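Chapter 4
Gathering Examples by Hand

A learning system can only work from what it has been shown. If the examples are hurried, or all alike, the system will copy those faults. This chapter deals with the practical side of the task: choosing an activity, preparing the work area, and recording a person's movements in a form that a machine can use.

Cloth is our main subject. A garment seldom lies the same way twice, and its colour and folds change how its edges look. At the Flisulby workshop, trainees record 200 examples of a single garment before moving on to another.

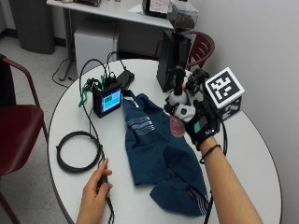 Figure 4.1 A garment on a round table, with an instrumented glove worn on the right hand. The patterned marker cube is mounted beside the glove.

Section 4.1 sets out the equipment. Section 4.2 covers the layout of the table, including the care of cables. Section 4.3 explains how to label a recording and when to discard it. Readers should complete the 12 review exercises before starting the Leblanc project in Chapter 5.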